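Shirt hanging task: when do you let go of the second shoulder?

Isla Aitken
Our club at Zevside is teaching a two-armed robot to put shirts on hangers. We record people doing it by hand, then train on the recordings. We have 157 so far and want 3,000 by February. The robot manages T-shirts but on button-up shirts the first shoulder slides off while it is doing the second. Should we be demonstrating it differently? We use wire and plastic hangers mixed, and the clothes come out of a pile.
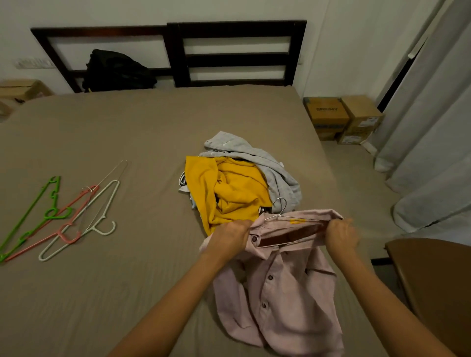 2 replies

Győző Pintér
Keep one hand on the collar side until the other shoulder is over the wire. Most people let go early because they can feel the hanger has caught, and the robot has no such feeling, so it copies the letting go and nothing else. Ask everyone to do it in the same order, say left shoulder first, and to hold still for a moment before releasing. We redid 12 of our worst recordings that way and dropped the old ones.

Also sort your recordings by hanger. Wire is thin and bends when you pull on it. Our team had separate folders for wire and plastic and it made the bad ones easier to find.

wakodine13
do up the top button? ours stayed on after that. you would have to do it before you start recording though, the grippers we had couldn't manage buttons at all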